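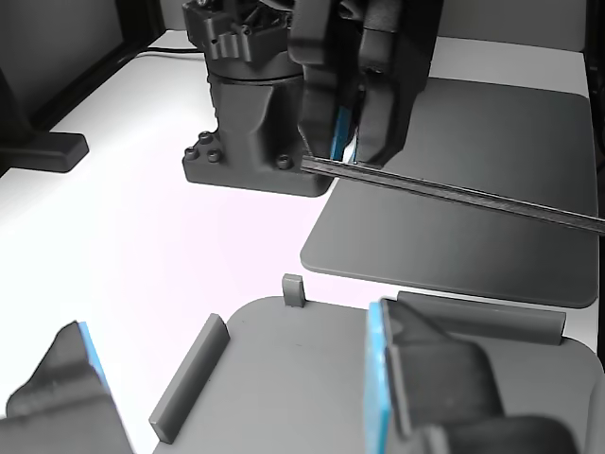
Rod in the upper gripper, plates on the table

ongart73
Planner question. With the rod held in the upper gripper, the collision model still treats that gripper as bare jaws. Where do people attach the held part?

p_khunthong
In the planning scene, as soon as the jaws close. Use a capsule along the rod's axis.

wornen
I'd use the mesh. A capsule is too fat near the plate edge and you lose good paths.

p_khunthong
Mesh checks took 358 ms a query for me. Shrink the capsule. 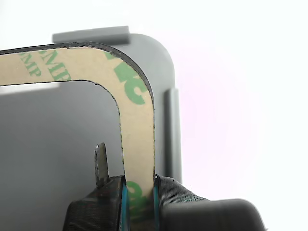 Bustiddale Robotics Club > Software

ongart73
Next one is the gasket. The liner has green 3M printing on it and my edge detector keeps picking up the letters. I want the black border.

wornen
Mask out the green and fit the border only.

p_khunthong
Disagree, the mask leaves holes. Fit both dark edges and take the midline.

ongart73
Trying the midline first. Branch 735 if anyone wants to review it.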